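Community Heritage and Shared Places
Handout for Unit 4: Working with people on a place that matters to them
Course notes prepared by Lungile Engelbrecht, with additions by Bongani Matlala

Welcome back, everyone. I hope the break was kind to you. In the last unit we spent a good deal of time on maps and land records, and I know a few of you found the reading heavy going (so did I, the first time I taught it!). This unit is gentler on the eyes but asks more of you as people, and I would like you to come to it with an open mind and a pen that works.

4.1 What we mean by a shared place

A shared place is any bit of ground that more than one group of people feels a tie to. It might be a riverbank, a burial ground, an old orchard, a footpath that runs behind the shops. Some of those ties are very old and are carried in story and in family memory, and some are only a generation deep, and it is quite common for both sorts to sit on the same half acre. The people who hold them may never have spoken to one another.

Our running case for the term is the spring at Kenanau. You will remember it from the first week: a small fenced reserve below the Erkton road, with the spring itself at the northern end and a strip of wet ground below it where reeds were once cut for mats. The families who cut the reeds moved, or were moved, up to Moodley, and their grandchildren still come down in December. The newer houses along the road went up much later, and the people in them know the reserve mainly as the place where you walk the dog.

4.2 Who to speak to first

Begin with the families whose ties are oldest. I say this every year and every year somebody writes to the council first, and then has to spend a month putting things right. A letter from an office, however nicely worded, tells people that a decision has already been half made. A visit, with time for tea and no form to sign, tells them something else.

At Kenanau the first visits were made by Yolandi Pretorius, who grew up in Moodley and had an aunt there still. She went four times before she raised the matter of the spring at all. Bongani's note in the margin of my copy reads "four is not slow", and I have left it in because I agree with him. The people she met wanted to know who she was, who had sent her, and whether she would be coming back, and those are fair questions to put to anyone.

Keep a plain record of each visit. Write down who was there and what they asked of you. Leave out anything you were told in confidence, and if you aren't sure whether something was said in confidence, go back and ask. Stories about a place belong to the people who tell them, and a notebook doesn't change that.

4.3 The first gathering

Once the visits have been made, and only when the families say they are ready, you can think about bringing people together on the ground itself. Keep it small and keep it short. The Kenanau gathering began at half past nine in the morning, while the lower path was in shade, and was over by noon. There was a welcome from one of the older women of Moodley, a slow walk up to the spring, and then food. The speeches came last and were brief, which was her suggestion, and a very good one it was too.

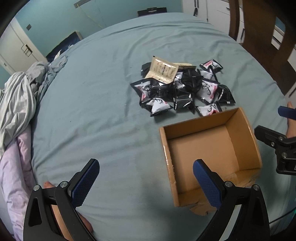
A pile of small sealed sachets on a pale blue-grey fitted sheet.

Invitations went out to 200 households along the Erkton road and in Moodley, by hand wherever that could be managed. Vusumuzi Jacobs did most of the walking, and his advice is to knock, even if the letterbox is right there in front of you. Of those households, 117 sent somebody along. I should warn you against reading too much into a turnout figure, in either direction -- a full field can hide the fact that one important family stayed at home, and a thin one can hold exactly the people you need.

Think about who will find the ground hard to walk on. Think about shade, and chairs, and whether there is a toilet nearer than the garage. These sound like small matters next to memory and belonging, I know, but an elder who can't sit down will go home early, and then you will have held your gathering without her.

4.4 Names and signs

Sooner or later somebody will suggest a sign. Signs are lovely things and I am fond of them, but they come late in the work. At Kenanau there were two names for the spring among the Moodley families, each with its own story, and a third on the road map which neither side of the family had ever used. The group took the best part of a year to settle on showing both family names together, with the map name left off.

If a name is given to you, ask how it should be spelt, who may use it and where. Get the answer in writing if the family is happy to do that. Ask too whether the name may be said aloud in your presentations, as the answer can be different.

4.5 Money, briefly

We shall do budgets properly in Unit 6 with Oluwatosin Etim, who is far better at them than I am, so just a word for now. The first year at Kenanau cost 3455 in all, and of that 634 went on food and transport for the elders. A visiting student once asked me whether that second amount could be trimmed. Please don't trim it! If money is short, print fewer leaflets. The local nursery, Gromemix, gave reeds for replanting the wet strip at no charge, and was thanked at the gathering by name.

4.6 For the seminar

Please read sections 4.2 and 4.4 again before we meet, and bring a page of your own notes (handwriting is fine) on a shared place you know well. Say who has a tie to it, as far as you know, and then say whose tie you are only guessing at. We'll read some of them out, but only with your say-so.

Think as well about how you would make a first visit there. Whose door would you knock on, and who might be willing to walk up the path with you? Bongani will be taking the second group and would like your pages by four o'clock the afternoon before, left in the tray outside our office.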